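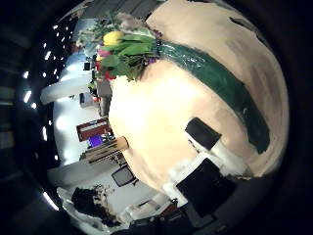
Beige vase, green band. Yellow tulip at the top, pink and red under it.

Thread on doing flowers for a big round vase. A few people asked after the last post, so I'm putting it all in one place. 9 Mar 2022

1/ I do the flowers for the front area at Lutlow. It's a side job and I learned it by doing it badly for a while. A florist would do some of this differently.

2/ Round vases are harder than straight ones. All the weight is in the belly, and your eye goes there first. If the flowers are small and even, the whole thing looks like a bowl with a hat on.

3/ So I go off center. The tallest bloom goes to one side and the rest steps down from it. With this bunch that's the yellow tulip, then the pink, then the red lower down in the leaves.

4/ The red one is meant to sit back. Red up high next to yellow is the only thing you see from the door. Tucked into the greenery it still shows, and you get to it second.

5/ Broad leaves first, always. I used to put the flowers in and then fill the gaps with green. It took forever and everything shifted. Now the leaves go in, cross over each other, and hold the stems where I want them.

6/ Thin sprigs go in last. The dark, skinny ones. They break up the edge so it doesn't look like a cabbage.

7/ Small purple stuff goes low, close to the band. It's easy to lose purple against dark green, but at the bottom of a bunch I want something quiet anyway.

8/ Something pale and fuzzy at the back helps a lot. I don't always know the name of what I'm buying. I point at the bucket.

9/ The band. Most of the questions were about the band.

10/ Keep it wide. I tried a narrow one back in May and it looked like the vase had been tied up for mailing. A wide band holds its own against a shape that size.

11/ Run it on a diagonal. A band straight around the middle makes a round vase look fatter. On a slant it takes your eye from the flowers down across the front.

12/ Start it where the flowers are. If it starts somewhere else, you have flowers in one place and a stripe in another and they have nothing to do with each other.

13/ Dark green over beige because the leaves are green. I didn't think any harder than that. I had a brown one and a cream one too. The cream one disappeared and the brown one looked like packing tape.

14/ Glossy shows fingerprints. Wipe it with a dry cloth before you walk away. A shiny surface also picks up every light in the ceiling, so if you have rows of lights, expect rows of little white spots. I like it. If you don't, get matte.

15/ Beige shows less dust than white and far less than black. We had a black one first. I was wiping it down every time I went past.

16/ Money, since that came up too. From May until now I've spent $353 on stems, bands and one pair of decent snips. The vase isn't in that number. It was already here when I started.

17/ I buy from the place at 267 Amissah. They open early and they'll sell you one stem of a thing, which matters when you only need one tulip. The supermarket bunch is cheaper but you end up with nine of something you wanted two of.

18/ Tulips keep growing after they're cut. If you set one at exactly the height you want, it'll be too tall in a couple of days. Set it a little short. Closed ones are better than open ones for the same reason, you get the whole run out of them.

19/ They also lean toward the light. Turn the vase a bit each morning if it stands near a window. If it doesn't, leave it alone.

20/ Cut at an angle, strip anything that would sit under the water, change the water every second day. Everybody says this and I skipped it for months. The stems went slimy. Don't skip it.

21/ A wide vase doesn't need to be filled to the top. A third is plenty for tulips. It's also a lot easier to lift.

22/ About lifting. Both hands, one of them underneath. Don't pick up a round vase by the rim, and don't trust the band as a grip. It slides.

23/ If the neck is too wide and everything flops to one side, make a grid across the opening with clear tape. Four strips is usually enough. Leaves hide it.

24/ Someone asked if this works with artificial stems. Yes, all of it except the water. Bend the wires before they go in, and spread the leaves out by hand, because they come pressed flat and stay that way if you let them.

25/ Someone else asked about the Imau vases, the tall ones with the square foot. I've only used one, for an event. It was fine. Tall and square wants the flowers straight up, so most of this thread won't help you there.

26/ Colors. Yellow, pink and red together sounded like a kid's birthday to me at first. What calms it down is the amount of green. I go for more leaf than flower, and then you can use almost any three colors.

27/ One of each is okay. I know the rule about odd numbers and groups. In a lobby people walk past, they don't stand there studying it. One clear yellow thing at the top reads better from across the room than a cluster.

28/ Look at it from where people will be. I finish it up close, then go out the door and come back in. Half the time I move one stem. The other half I find I've left the scissors next to it.

29/ Check it from the side, too. From the front a bouquet can look full and from the side it's a flat fan. Push a few leaves out toward the back.

30/ Things that didn't work for me: pebbles in the bottom (murky by the end of the week), a doily underneath (stuck to the table), two bands crossed in an X (looked like a present).

31/ Things I'd like to try: the same green band with all white flowers. Or branches and no flowers, for when the shop is low.

32/ For the person who asked about how long it takes: the first ones took me most of a morning. Now it's done before the coffee's ready, if I've stripped the stems the night before.

33/ Somebody wanted to know where the band came from. It's off the end of a roll from Tukau. I don't think they still carry that green. They had a darker one last time I was in, and a sort of olive that I wouldn't put on beige.

34/ Measure before you cut. Going around on a slant takes more length than going straight around, and I've come up short twice. Wrap a piece of string along the line you want, then cut the band to the string plus a hand's width.

35/ Fasten it at the back, low. Double-sided tape if the surface is smooth. Peel it off slowly when you change it, and warm water gets the rest.

36/ That's what I have for now. If you've found a way to stop tulip petals from dropping all at once, reply and tell me. I've tried the penny in the water. It didn't do anything I could see.

37/ Adding one because of the replies: yes, cats chew tulips, and tulips are bad for cats. Keep them off any table a cat can get onto. For a house with a cat I'd use the artificial ones and put the good vase on the floor in a corner.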